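철판 상자와 그 안에 담기는 물건들

2020년 1월 16일
글·정리: 에비하라 시게루
인쇄하기 | 이메일로 보내기

에스텐트 물품 보관실에서 쓰는 철판 상자와, 거기에 담아 두는 생활용품과 사무용품을 모았다.

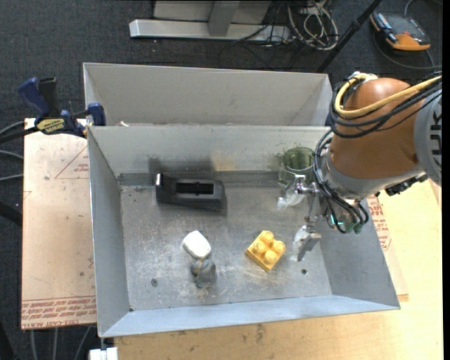

보관실의 물건은 전부 뚜껑 없는 철판 상자에서 시작한다. 기증받은 것이든 사무실을 옮기면서 나온 것이든 먼저 상자에 들어가고, 분류표는 그다음에 붙인다. 상자는 앞뒤로 붙여 놓고 쓴다. 벽이 바닥 쪽으로 비스듬히 모이는 모양이라 물건이 저절로 가운데로 내려오는 편이고, 가장자리에 세워 둔 것은 따로 살펴야 한다. 뒷벽에 붙여 세운 초록빛 투명 컵이 그런 경우다. 테두리는 진한 초록색이고 아래쪽은 맑아서 뒤의 철판 색이 비친다. 바닥 왼쪽 뒤에는 테이프 디스펜서처럼 생긴 검은 플라스틱 물건이 있다. 바닥에 긁힌 자국이 많지만 쓰는 데는 문제가 없어 그대로 쓴다.

아래는 상자와 품목별 메모다. 작년 목록에 후쿠다 가즈에 씨가 손으로 적어 둔 내용을 옮기고, 바뀐 부분만 고쳤다. 현재 목록에 올라 있는 물건은 모두 242점이다.

상자

철판 상자, 큰 것
안쪽 긴 변이 52cm이다. 오시마의 판금 공장에서 맞췄고, 당시 도면은 서류함 맨 아래 칸에 있다. 추가로 주문할 때는 도면 사본을 같이 보낸다.

철판 상자, 작은 것
큰 상자와 벽 기울기가 같다. 필기구와 열쇠고리 같은 작은 물건에 쓴다. 겹쳐 쌓으면 잘 빠지지 않으므로 두 개 이상 포개지 않는다.

상자 바닥
처음에는 고무판을 깔았다가 걷어 냈다. 부스러기가 고무판 밑으로 들어가 청소가 번거로웠다. 유리 제품을 여러 개 담을 때만 얇은 천을 깐다.

상자 앞턱
앞턱은 넓고 경사가 있다. 분류표를 붙이기에 좋은 자리로 보이지만 손이 자주 닿아 금방 떨어진다. 분류표는 옆면 바깥쪽에 붙인다.

상자와 상자 사이
틈에 종이 조각이나 포장재 부스러기가 잘 낀다. 납작한 붓으로 쓸어 내고, 붓이 들어가지 않으면 상자를 떼고 닦는다.

손잡이
없다. 빈 상자는 혼자 들 수 있다. 물건이 담긴 채로는 옮기지 않는다.

컵과 그릇

투명한 컵
유리와 플라스틱을 같은 줄에 두지 않는다. 멀리서 보면 구별이 되지 않아 떨어뜨리는 일이 있었다. 손으로 들어 보고 무게로 나눈 다음 표에 재질을 적는다.

색 있는 컵
색은 표에 적되 짧게 적는다. '초록', '파랑' 정도면 된다. 예전 목록에는 '청록에 가까운 연두' 같은 표기가 있었고, 같은 컵이 두 번 올라간 원인이 됐다.

머그잔
손잡이를 오른쪽으로 돌려 놓는다. 안쪽에 물때가 남은 것은 세척 칸으로 보내고 목록에는 나중에 올린다.

찻잔과 받침
짝이 맞으면 한 점으로 센다. 받침만 남은 것은 화분 받침을 찾는 사람이 종종 가져간다.

접시
세워서 보관한다. 상자 벽이 기울어 있어 접시만 단독으로 세우면 미끄러진다. 나무 칸막이를 넣고 그 사이에 꽂는다.

국그릇, 밥그릇
크기가 같은 것끼리 겹친다. 사이에 신문지를 한 장씩 넣는다.

플라스틱 용기
뚜껑이 없는 용기는 받지 않는다. 뚜껑만 들어오는 경우도 같다. 엔베리 지점에서는 뚜껑을 따로 모은다고 하니 필요하면 그쪽에 물어본다.

물병
마개를 열어 둔 채 보관한다. 마개는 끈으로 병목에 묶는다.

수저
작은 상자에 담고 숟가락, 젓가락, 포크 순서로 둔다. 젓가락은 짝을 맞춰 고무줄로 묶는다. 짝이 없는 젓가락은 공작 시간에 쓴다.

사무용품

테이프 디스펜서
톱니 쪽을 벽으로 향하게 놓는다. 심지가 남아 있으면 빼고, 쓸 만한 테이프가 감겨 있으면 그대로 둔다. 무게추가 든 것과 가벼운 것은 값이 다르다.

스테이플러
심을 전부 빼고 담는다. 심은 약통만 한 작은 통에 따로 모은다. 손잡이가 뻑뻑한 것은 기름을 한 방울 치고 다시 본다.

펀치
아래 뚜껑을 열어 종잇조각을 비운다. 이 과정을 빼먹으면 상자 바닥이 동그란 종이로 덮인다. 작년에는 두 번 그랬다.

가위
날을 접을 수 없는 것은 날 끝에 종이를 감는다. 왼손용은 손잡이에 흰 테이프를 붙여 표시한다.

칼
상자에 담지 않는다. 잠금 서랍으로 간다.

자
삼십 센티미터보다 긴 자는 상자에 눕히지 않고 벽걸이 통에 꽂는다. 눈금이 지워진 것은 버린다.

볼펜
한 번씩 그어 보고 나오지 않으면 버린다. 심만 갈아 끼울 수 있는 것은 따로 모았다가 심을 살 때 한꺼번에 맞춰 본다.

형광펜과 사인펜
뚜껑이 없는 것은 받지 않는다. 색별로 나누지 않고 한데 담는다. 가져가는 사람이 색을 고르면서 어차피 섞인다.

연필
깎인 것과 안 깎인 것을 나눈다. 손가락보다 짧은 것은 아이들 그림 수업에 보낸다.

지우개
낱개로 등록하지 않는다. 봉지에 담아 봉지 단위로 한 점이다.

집게와 클립
큰 집게는 색과 관계없이 크기로만 나눈다. 클립은 자석 통에 붙여 두면 상자보다 꺼내기 쉽다.

명함꽂이
안에 남은 명함이 없는지 확인한다. 나오면 파쇄한다.

연필꽂이
철망으로 된 것이 가장 많이 들어온다. 찌그러진 것은 손으로 펴고, 펴지지 않으면 보관실에서 붓을 꽂는 데 쓴다.

탁상 달력
해가 지난 것은 받지 않는다. 받침대가 튼튼하면 종이를 떼고 받침대만 남긴다.

생활용품

손전등
건전지를 빼고 담는다. 불이 들어오는지 먼저 확인하고 표에 건전지 크기를 적는다.

알람 시계
건전지를 빼지 않은 시계가 새벽에 울린 적이 있어 지금은 접수대에서 바로 뺀다.

자물쇠
열쇠가 같이 있어야 한다. 열쇠는 자물쇠 고리에 철사로 묶는다.

옷걸이
상자에 넣지 않는다. 봉에 건다. 철사 옷걸이는 세탁소에 돌려준다.

빨래집게
봉지에 담는다. 플라스틱이 삭아 하얗게 일어난 것은 눌러 보면 부러지므로 골라낸다.

양념통
속을 비우고 씻은 뒤 하루 말린다. 뚜껑을 닫은 채 말리면 냄새가 남는다.

화병
입구가 좁은 것은 속이 보이지 않아 닦았는지 알기 어렵다. 솔을 넣어 보고, 닿지 않으면 쌀알을 넣고 흔들어 씻는다.

액자
유리가 있는 액자는 두 장씩 마주 대고 묶는다. 벽걸이 고리가 떨어진 것은 고쳐서 내놓는다.

장난감
작은 부품이 있는 것은 지퍼 봉지에 넣는다. 부품 수가 상자에 적혀 있으면 맞춰 보고, 모자라면 모자란다고 표에 쓴다.

퍼즐
맞춰 보지 않는다. '조각 확인 안 함'이라고 적고 내놓는다. 그래도 가져가는 사람이 있다.

배치

상자 순서
문에서 가까운 쪽부터 접수, 세척 대기, 분류 끝남 순서다. 한동안은 품목별로 늘어놓았으나 접수한 물건과 정리한 물건이 섞여서 바꿨다.

섞어 담는 상자
컵 하나, 사무용품 하나처럼 짝이 없는 물건은 같은 상자에 넣어도 된다. 깨지는 물건은 바닥 가운데를 피해 벽 쪽에 세운다. 나중에 들어오는 물건이 가운데로 떨어지기 때문이다.

한 상자에 담는 양
바닥이 조금은 보여야 한다. 바닥이 보이지 않을 만큼 차면 밑에 있는 물건을 꺼내려고 위의 것을 뒤지게 된다. 빈자리가 아까워 보여도 그대로 둔다.

분류표
소넬리코 양식을 쓴다. 품명, 재질, 색, 들어온 달을 적는다. 기증한 사람의 이름은 적지 않고 접수 장부에만 남긴다.

글씨
연필로 쓴다. 볼펜으로 쓴 표는 고칠 때 새로 만들어야 한다. 후쿠다 씨의 표는 7과 1이 비슷하니 숫자를 옮길 때 주의한다.

청소
상자를 비운 날에는 마른 천으로 닦고, 끈적한 자국이 있으면 물에 적신 천을 쓴다. 거친 수세미는 쓰지 않는다. 물을 썼으면 모서리까지 닦아 말린다. 모서리에 남은 물기가 녹의 원인이다.

녹
작은 점이면 고운 사포로 문지르고 기름을 얇게 바른다. 이 작업을 한 상자에는 그날 하루 천과 종이를 담지 않는다.

빛
투명한 물건은 철판 위에서 잘 보이지 않는다. 꺼낼 때는 손으로 더듬지 말고 위쪽 등을 켜고 옆에서 한 번 본다. 테두리에 색이 있는 컵은 찾기가 쉬운 편이다.

소리
철판이라 물건을 놓을 때 소리가 크다. 옆방에서 회의가 있으면 수저와 자물쇠는 나중에 담는다.

반출
가져갈 물건은 표를 떼어 접수대 못에 꽂는다. 표가 없는 물건은 아직 정리 전이므로 내주지 않는다. 포장지는 출입문 옆 선반에 있고, 유리는 두 겹으로 싼다.

남은 일

작은 상자 추가 주문
필기구가 늘어 작은 상자가 모자란다. 오시마 공장에 견적을 부탁했고 답은 아직 오지 않았다. 도면에서 앞턱 폭을 줄일 수 있는지도 물었다.

나무 칸막이
접시용 칸막이 하나가 뒤틀렸다. 새로 자르기 전까지는 골판지를 접어 쓴다.

목록 대조
3월에 목록과 실물을 다시 맞춘다. 그때까지 테이프 디스펜서와 스테이플러는 품명을 정확히 알 수 없으면 '사무용품, 기타'로 적어 둔다. 컵도 재질이 불분명하면 빈칸으로 남기고 짐작해서 쓰지 않는다.

관련 글
- 접시 세우는 칸막이 만들기
- 오시마 판금 공장에 다녀와서
- 소넬리코 분류표 쓰는 법
- 엔베리 지점의 뚜껑 모음 선반

최근 글
- 겨울철 보관실 습기 관리
- 짝 없는 찻잔 받침 모음
- 유리컵 포장하는 순서
- 접수 장부 새 양식 안내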